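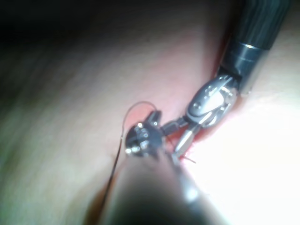

Tips down by the red area, second instrument close in front.

23/10/2022
Fake blood, batch 41

Good day at the bench! This is the first batch I'd happily hand to someone else without a page of warnings taped to the bottle.

Where we left off: the June recipe had a lovely color and ran like water. You'd open a cut in a pad, dribble some in, and it was all on the tray before you had the needle in your hand. Batch 40 went the other way (too much gum) and sat in the cut like jam. Mohit called it dessert topping and he wasn't wrong.

Base for today:
792 g distilled water
231 g glycerin
xanthan from the new Purton bag, 3 g
Psarras red, liquid, 14 drops
Psarras blue, 1 drop, then a second
pinch of cocoa
preservative as usual

The big change is the order. I've always shaken the gum into the water with the stirrer going and then spent half an hour chasing lumps with a spoon. Henrike Voß told me on the phone to wet the gum out in the glycerin first, make a slurry, and pour the slurry into the water. I had my doubts, but wow. Not one lump. Poured it in a thin stream with the stirrer on 4, and it thickened up smooth as paint in a few minutes. I ran it through the tea strainer afterward out of habit and the strainer came out clean. Henrike, I owe you a cake.

Let it stand covered for an hour to get the bubbles out. They come up slowly in this one and there's a pink foam on top you can lift off with a paper towel.

Flow: ran the small Judard cup three times, 38, 37, 38 seconds. Batch 40 took so long I gave up and made coffee. The June one was 12. I think the sweet spot is somewhere in the thirties and I'd like to try one at 30 to find out whether anybody can tell.

Color. Two drops of blue is one too many under the cold bench lamp, where it goes a bit grape. Under the warm lamp it's gorgeous. One drop and slightly more cocoa next time. I put a line of each batch on a white tile and carried the tile around the building, window, hallway, storeroom, and it's amazing how differently they read. 39 looks great in the hallway and like ketchup everywhere else.

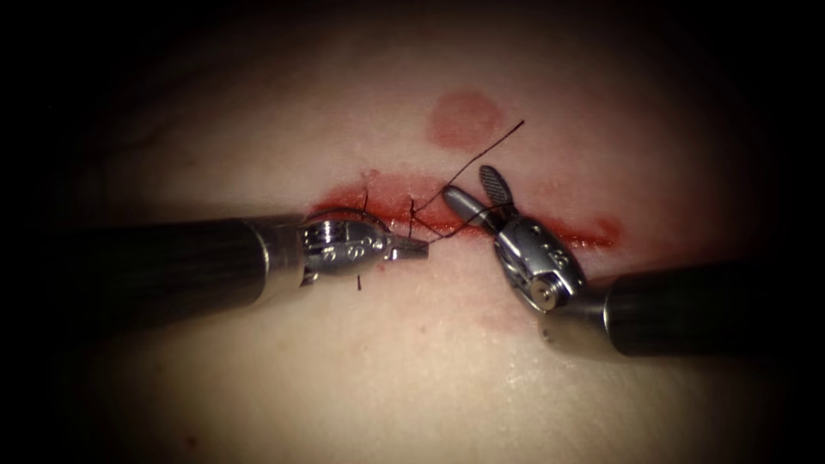

Staining is still the thing I'd most like to beat. Silicone offcuts wipe nearly clean if you get to them within ten minutes with a damp cloth and a drop of dish soap. Leave them until after lunch and you have a pink shadow. Leave them overnight and it's there for good, or at least nothing in our cupboard will shift it. Tried on offcuts so far: dish soap, rubbing alcohol, baking soda paste, sunshine. Alcohol lightens it a little. Sunshine did more than I expected, a strip left on the windowsill for a week is visibly paler than its twin from the drawer.

The powdered red from Fastex may be the answer. The grains are coarse enough that they ought to sit on the surface and rinse off, where the liquid dye creeps in. Drawback is that they settle, but now that the gum is behaving it might hold them up. I made a jam jar's worth at the end of the afternoon with the same base and left it on the shelf with a pencil line at the top of the red. Can't wait to look at it tomorrow!

Fabric: cotton coat sleeve, one splash (mine, unplanned), cold rinse straight away, came out completely. Mohit Sengar's canvas shoe, no rinse, did not.

Cost, for whoever orders next: the Purton gum will last us forever at this rate. Glycerin is what we burn through. The shelf stock comes to 2210 g after today's pour, counting the open bottle, so please don't start anything bigger than a single batch before the next order goes in.

Storage: two bottles in the fridge door, one on the bench out of the light. I want to compare them after a month for smell and thickness. The June bottle smelled fine right up until it very much didn't, and I'd left out the preservative on that one, so no mystery there.

To do
- read the pencil line on the powder jar
- batch 42: one drop blue, gum down to 2.7 g
- new tea strainer, the handle is going
- write the slurry step on the card above the sink
- cake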